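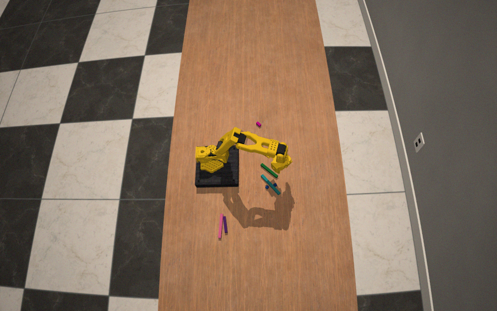
Chapter 5
Mounting the Arm and Checking Its Reach

By the end of the last chapter you had an assembled arm, a motor in every joint, and cables that ran the length of the arm without pinching. Now the arm has to be fixed to something. This chapter covers the base plate, the choice of table, and the first reach test. It also introduces the simulated workbench, which you will use beside the real one through the rest of the book.

Many builders want to skip straight to programming. The trouble with an arm that is only resting on a table is that it moves when it accelerates. A base that shifts by the width of a pencil line puts every saved position off by that amount, and the error grows each time the arm swings. You will spend an evening looking for a fault in your code and the fault will be under the plate.

5.1 Choosing the table

Use the heaviest table you can get. A long one is fine as long as the legs don't rock. Press down on each corner in turn before you drill or clamp anything. If one corner dips, shim that leg first.

The arm needs clear space on at least three sides. Place the base close to one long edge, so that most of its reach falls over the tabletop, and leave room for your hand between the plate and the edge. Clamps need that space, and so do you when a screw drops.

Delia Vlad built her first arm in the shared workshop at Drorkbridge, where the benches had to be cleared every night. She bolted the base plate to a board and clamped the board to the bench, using two pencil marks to put it back in the same place. It worked well enough for sorting parts. For finer work she moved to a permanent mount, and her notes from the change are used in Section 5.4.

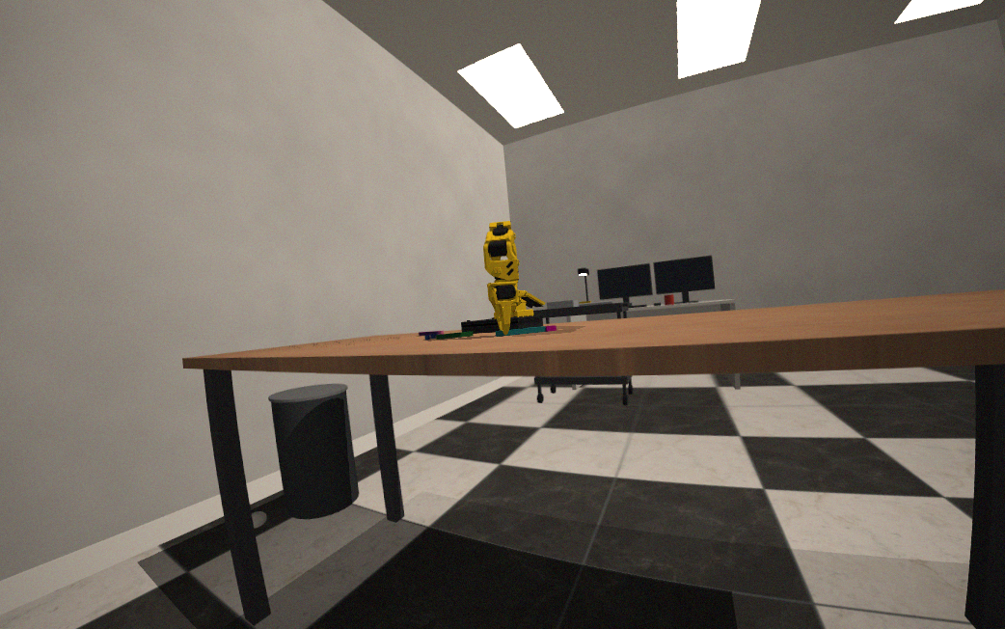

5.2 The simulated workbench

A simulation lets you try a motion before you risk a gear on it. The model doesn't have to match your room. It does have to match the height of the tabletop, the position of the base, and the length of each arm segment. Measure these three things yourself, even if you printed the parts from a published file. Printed parts shrink, and tables are rarely the height given on the box.

The Biditport model files that go with this chapter load with the tabletop set at 818 millimeters from the floor. Change this to your own figure before you run anything. Joni Savolainen, who tested the exercises, left the default in place on his first try and found that his gripper stopped 37 millimeters above the wood on the real bench.

Small colored pieces make good targets in both versions. Bars are more useful than cubes at this stage, as a bar has a direction and the gripper must turn to meet it. Lay them at different angles. Put at least one on the far side of the arm from the rest, where the elbow has to fold to get to it.

5.3 Before you begin

You will need the following:

Assembled arm with base plate
Two clamps, or four bolts with washers
Tape measure and square
Masking tape and a soft pencil
A few small bars and blocks
Power supply, switched off until Step 6

Read all of Section 5.4 before you pick up the drill. If you rent, or if the table belongs to your workshop, use the clamps and go directly to Step 3.

Search this book Enter keyword Go

Krasniqi Technical Books, Fornen | Contact the publisher | Copyright, all rights reserved | Back to top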